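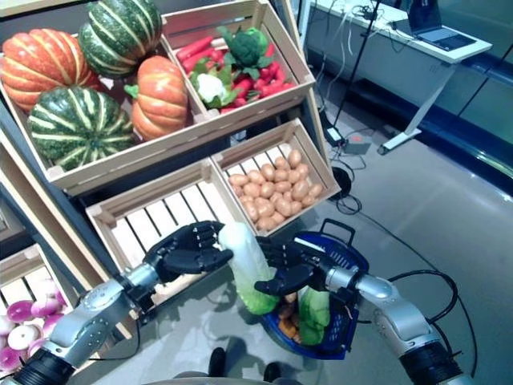
3.2 What people call the long cabbage

I came to the vegetable names late in the project, and I'll admit they very nearly didn't make it into the study at all. My original plan was to look at kinship terms, the words people in Bravley use for aunts and second cousins and so on, and I'd drawn up a whole interview sheet for that. Then in my second week I sat in on a kitchen conversation that went on for most of an afternoon, and what everyone wanted to argue about was greens. The vegetable in Figure 3, long in shape, with a smooth white stem end and crinkled green leaves, was the one that set them off. To me it had always been Chinese leaf, full stop. Round that table it was napa, Peking cabbage, wombok, baechu and baak choi, and one woman called it simply "the long one", which got a laugh and then, a few minutes later, got used by everybody else as if it had been the proper word all along.

Figure 3. Napa cabbage, the item that drew the widest spread of names in the Bravley interviews.

That little episode is really what this section is about. How does a household with two or three languages in it settle on one word for a thing it buys every week? And once it has settled, does the word stay put?

The earlier parts of the paper set out who took part, so I won't go through all that again, except to say that the naming material comes from 40 households and that I visited each of them on 2 occasions. The first visit was a chat with no list and no prompts, usually over tea (I drank a frightening amount of tea). The second was the naming task, where I asked people to tell me what they called each item and then what they thought their neighbours called it. Jinfeng Ye did the transcribing with me, and between us we ended up with 1,993 separate naming turns. By a naming turn I just mean any stretch of talk in which somebody uses, offers, corrects or queries a name for one of our items. If a grandmother said the word four times in one breath to make her point, it went in as a single turn.

Jana Grube had warned me that the second question would be the interesting one, and she was right. People were quick and confident about their own word. Ask them about the neighbours, though, and you got stories. One father told me the family upstairs said "Peking cabbage" to sound old-fashioned. His daughter, sitting next to him, said they'd only ever said it once, at a party, and he'd never let it go! I've kept exchanges like that in the data instead of tidying them into a yes or a no, as they tell you such a lot about how people connect words with other people.

So, the pattern. In most homes the name used for the long cabbage was tied to what was being cooked. A household would have one word for when it was going into a soup and quite another for when it was being salted or pickled, and people moved between them without noticing. When I read their own sentences back to them they were often surprised. "Do I say that?" was a very common answer. One speaker insisted she only ever used the Korean word, and she did, all the way through a long account of making kimchi, until she got to what she'd put in the stir-fry the night before. Then it was Chinese leaf, twice, in the same tone of voice as if nothing had happened.

I find this more convincing than the usual account, in which the heritage word slowly loses ground to the English one as the children grow up. There was some of that in Bravley, I don't want to pretend otherwise. But the dish seemed to matter more than the age of the speaker. Teenagers who used English for practically everything else still had the family word ready for the family dish, and several of the oldest people I spoke to used the supermarket name quite happily for salad.

The supermarket is worth a word or two here. The Rengifo shop on the high street, where a good many of our families do their weekly shop, had changed its shelf labels the year before I started, from "Chinese leaf" to "napa". I'd half expected the new name to have crept into people's talk by the time I arrived. It had, but only in one kind of sentence: when somebody was sending somebody else to buy it. "Get a napa" turned up again and again in reports of phone calls and shopping lists, often from speakers who never said napa at any other point in the interview. Once the thing was home it went back to its old name. Jinfeng called this the doorstep effect as a joke while we were transcribing, and I'm afraid it stuck, so I use it in the rest of the paper.

It doesn't work for every item. Spring onions showed nothing like it (see Section 3.4, where they cause me all sorts of trouble), and with aubergines the split ran between generations in just the way the older studies would lead you to expect. I think the long cabbage behaves differently for two reasons. It is a main ingredient in dishes that people feel belong to them, and its English name was never very settled in the first place, so there was no single strong rival for the family word to compete with.

A note on spelling before I go on. Speakers gave us names in several languages, and not all of them wanted their words written the standard way. Where someone spelled a word out for us I've kept their version, and where they didn't I've used the form Jinfeng and I agreed on in October, when we went back through the recordings from the start. We stored everything in Fludent, which handled the mixed scripts well enough but would not let us tag one turn as belonging to two languages at once. For turns like "the baechu ones, the napas" we had to enter the whole thing under the language of the first name and add the second in a comment. The comments are included in the full tables, and the turns affected are marked there with a small cross.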